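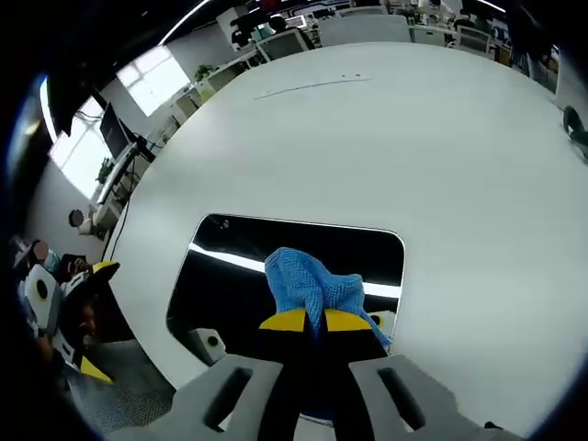 Chapter 7
When the Grip Fails

Svenja Hollenstein
December
Reading time: 4 minutes
Print | E-mail

At the Rencombe works, a gripper released its load 136 times in one month without being told to. The fault log held 2176 entries for the same period, and most had been cleared by staff without a written note. The loads were light and no one was hurt. The inquiry, led by Yaryna Zinchenko, nevertheless treated the matter as a safety failure.

Soft goods place special demands on a gripper. Cloth folds, slips and changes thickness between the jaws, and a force setting that suits one fold may not hold the next. At Rencombe the setting had been lowered after an earlier jam and was never restored.

This chapter considers how such faults arise, how they should be recorded, and who has the authority to stop the work. Section 7.1 begins with the fault log.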